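Buy the stone you can see
6/5/18

Most people shopping for a diamond ring start with the paperwork. They decide on a color grade and a clarity grade before they have looked at a single stone, then pay extra for a difference they will never see once the ring is on a hand. I think this is a waste of money, and jewelers who know better should say so.

I bought a ring last December from Stankevičius, a small shop in Denstead. My budget was $4000. The chain store across the street, Tremgate, had a stone with better grades at the top of that range. The one I bought cost about $1000 less, and it looked brighter to me in daylight by the window. The cut was better and the color was lower. That was the whole difference.

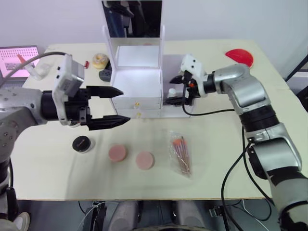 The other thing buyers forget is the setting. A thin band with 4 small prongs looks delicate in the case, but it has to survive car doors and grocery bags. I paid an extra $100 for a heavier mount from Stako and I would do it again.

Certificates have their place. They tell you the stone is what the seller says it is, and you should ask for one. But a grade is a description of a diamond lying loose under magnification – it was never meant to do your choosing for you. Ask to see two or three stones side by side with the papers turned over, and pick from those.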